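# Zarkundale kitchen play set: table gallery

Reference page for the play kitchen held at the Zarkundale store, kept by Rangi Kerslake. Last revised May 23, 2020.

The set is stored in two crates and listed under shelf code 1387. Full list: 64 pieces, toy food and kitchenware together. The entries below give storage and cleaning details for the pieces most often asked for. Lending is by the crate, not by the piece.

## General notes

- Wash plastic ware by hand in warm water. Use no scouring pads on clear or tinted plastic.
- Toy food is wiped, not soaked. Hollow pieces hold water at the seam and take days to dry out.
- Crate limit is 200 mm deep. The colander goes in first, base down, with small items inside it.
- Bottles travel on their side. Caps are checked before packing and again on return.
- Labels on printed items should be kept away from solvent cleaners — the lettering lifts.
- Replacement fruit is ordered from Tipoki. Mugs and plates come from Binevo, and the colours vary between batches.

## Gallery

### Colander, plate and mug

Pale green oval colander, with small side handles and holes in rows across the base. The round plate has a red ketchup bottle lying across it, white cap down towards the rim. Two small red fruits sit between plate and colander, and the translucent light green mug is nearer the middle of the white tabletop.

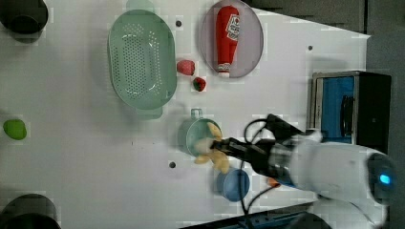

### Spares

Spare lids and one extra mug are kept in the Flater box on the lower shelf. Next stock check is in October. Missing pieces should be written on the crate card before the set goes back.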